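Inventory, Desk Side

The instructions from Stosance ran to 13 pages. Biljana Leka read them standing up, with her coat on, and then sat down at the desk and read page 5 again.

Page 5 concerned textiles. Each textile was to be laid flat on a firm surface, entered on the form, folded to fit the carton and assigned a code. Codes were issued by Tatar, the storage firm, and were valid for 15 days. The carton was the Shimada type, with a fixed lid. Anything that kept the lid from closing was to be entered as surplus.

She wrote 1/29/24 at the top of the form and left the line for the tenant's name blank. The tenant had been her brother. The form allowed blanks in that field.

The dresser was already done. The desk had the only firm surface in the apartment of a usable height, and she did not move the keyboard or the jar with the green lid. Those belonged to a different section, Household, Small, which began on page 9.

She put the striped one down in front of the monitor.

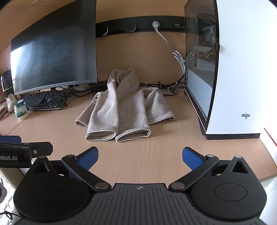
Entry 70

Type: garment. Color: cream, with dark stripes. Condition: the form offered Good, Fair and Poor, with a box beside each. She checked Fair. She erased it and checked Good.

Remarks: the space measured one line. She wrote that the wide ends had been laid side by side. She wrote that he had worn it in July, on the balcony, when it was too hot for it. That took her past the end of the line and into the margin reserved for the carrier, so she crossed out the second sentence with a ruler.

The folding method was given as a diagram with four arrows. Arrow one brought the left side to the center. Arrow two brought the right side over the left. Arrow three was printed too faintly to follow. She tried it upward and then downward. Downward gave a better edge, but the result was too long for the carton, and she opened it out and started again from arrow one.

At 4:15 the telephone rang. It was a man from Triren, the carrier, who asked whether the textiles were complete. She said that one was outstanding. He asked for its dimensions. She said they varied.

"Folded," he said.

"It isn't folded."

He said he would put down medium.
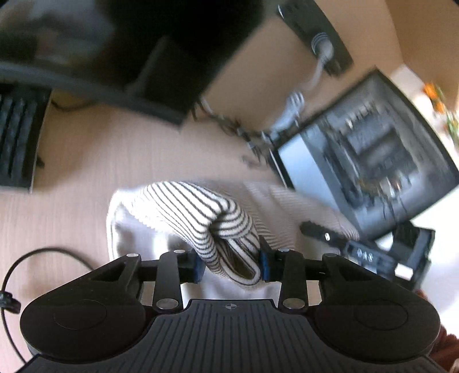
She took hold of the cloth by the fold and held it for a while. The cream one under it was ribbed, and it had a separate entry, two lines up, with a code. The striped one had no code yet. Without a code it could not be loaded, and without a carton it could not be given a code. Page 5 was clear on the order.

She turned to the back of the form. Section D, Surplus, asked for the item, the reason and the name of the person removing it from the premises. Under item she wrote 70. Under reason she wrote that the lid would not close, although she had not tried the lid.

Then she printed her name in capitals, as instructed, and called Triren back to change medium to none.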